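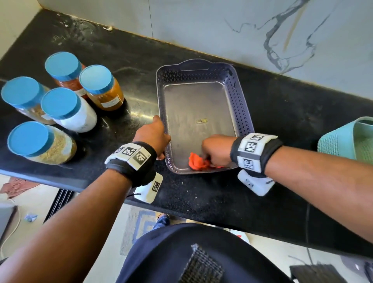 ## Gallardo se pierde el resto de junio por una lesión en la mano

El Vasberg comunicó a primera hora de la tarde que su lanzador Gallardo pasa a la lista de lesionados por una inflamación en un dedo de la mano derecha. El derecho salió del partido contra el Gasomora en la cuarta entrada, después de 80 lanzamientos.
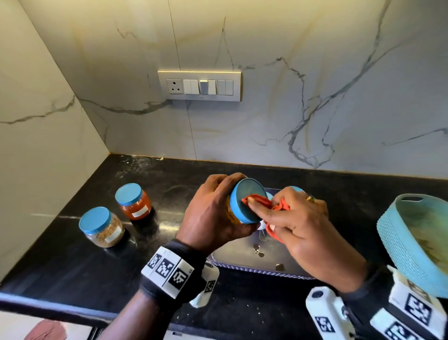 Según Iman Hegazy, el dedo ya molestaba en el calentamiento y el club prefiere perder ahora dos aperturas antes que perder media temporada. La resonancia no mostró fractura.

El puesto en la rotación será para un relevista que ha abierto 2 partidos este año. El equipo marcha segundo y recibe al Trendico en la próxima serie, de 4 encuentros. 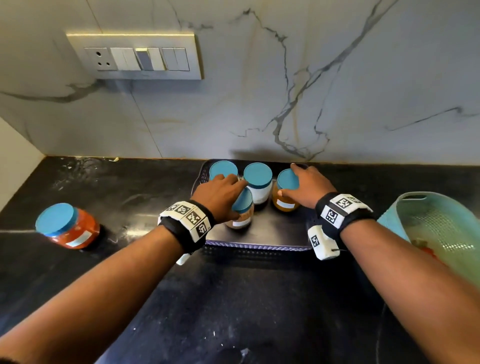
¿Cuándo puede volver Gallardo? A comienzos del mes próximo, si tolera bien las primeras sesiones con pelota.

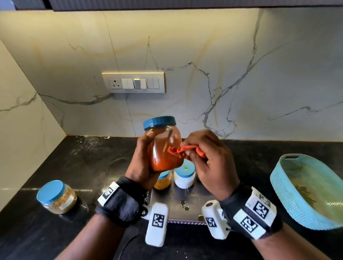

La recuperación empieza con ejercicios de agarre, sin lanzar todavía. El trabajo es modesto – apretar, soltar, girar la muñeca – y se parece a sujetar un frasco de plástico con la mano izquierda mientras la derecha aprieta un paño naranja contra él. Después vendrán los lanzamientos suaves desde terreno llano. Gallardo suma casi 393 entradas con el Vasberg en toda su carrera.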